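Questions I get about the Salinas Street sewing circle

I've been running our Tuesday night sewing circle for a while now, and the same questions land in my inbox every term, so I've finally typed up the answers (with a cuppa and a very patient dog). Last updated Tue 14 September.

Do I need my own machine?

Nope! We have two loaners, both old and both lovely once you get to know them. Email me first if you'd like one, as they go quickly. If you're bringing your own, please bring the foot pedal too. I've left mine on the kitchen bench more times than I'd like to admit.

I've never sewn anything. Will I be hopeless?

Everyone's first seam wobbles, mine looked like a creek on a map. We start beginners on a drawstring bag, then pyjama shorts, and after that you can make whatever you fancy. Ximena Urrutia joined in May not knowing how to wind a bobbin and she's now halfway through a lined jacket, with welt pockets!

What should I bring on the first night?

Fabric scissors, pins, a tape measure and a metre and a half of plain cotton. Please wash the cotton before you come, and give it a press if you've got time. Thread you can pinch from my tin, there's every colour in there except the navy, which always runs out.
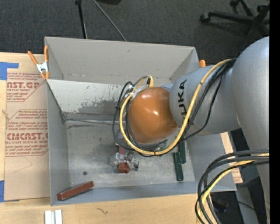
How much does it cost?

It's a gold coin on the night, plus whatever you spend on your own fabric. The coins go towards needles, machine oil and the bikkies.

Where do I park?

There's street parking out the front after six, and if that's full try the lane behind the chemist. The 302 bus stops at the corner and the 507 gets you to the top of the hill, which is fine on the way in and a bit of a slog home with a machine under your arm.

Can I bring the kids?

Teenagers are very welcome. For little ones I'd say wait until the school holiday session, we put the irons away for that one and do hand stitching and felt.

Can you hem my trousers for me?

I get this one a lot, and sorry, no! But come along and I'll show you how, it's a twenty minute job once your trousers are pinned. If you really can't face it, Zsolt Halász does alterations from his place and his work is gorgeous.

What if I miss a few weeks?

Doesn't matter a bit. Come when you can. Sowmya Devadiga disappeared for most of winter and her quilt top was still in the cupboard when she got back, labelled and everything.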